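Setting Up the Two-Voice Installation

Welcome to the part of the Murosska guide where the piece finally starts making some noise! If you have followed the wiring section, you should have both Tovar speech boxes on their shelves and the Branov mixer between them, with everything switched off. Give yourself a quiet room for this and a cup of something nice, as the listening takes a good deal longer than the plugging in.

1. Turn on the mixer first and let its lights settle.
2. Turn on the left speech box, then the right. Each one says its own name when it is ready.
3. Press and hold Score on the mixer until the display shows 69. That is the opening line of the text, and both voices should be sitting on it.
4. Set the left voice to speed 7 and leave the right voice at its starting speed.
5. Press Run and walk slowly from one speaker to the other, listening for the spot where the two voices blend.

Note: The full text has 2,489 lines, and the voices wander apart a little more with each one. You don't need to hear it all before opening — a few pages' worth will tell you whether the balance is right.

Caution: Always bring both volume sliders down before unplugging a speaker. The pop can be very loud in a small gallery, and it is hard on the speaker cones too. 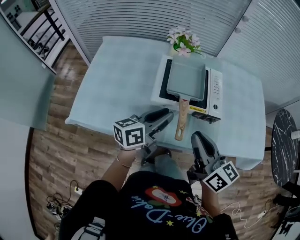 Can I run the piece with only one speech box?
The mixer waits for two voices before it will start the score, so you will need both boxes connected, even for a short sound check.

If the voices drift apart too quickly for your taste (some rooms do seem to hurry them along), hold Score again and turn the Drift knob back one click at a time. It can take up to 3 minutes for a change to be heard, so please be patient and don't keep turning! When you are happy, press Save and write the setting on the card inside the mixer lid.

For shows with the Grollholm light panel, leave the mixer running and go on to the next section.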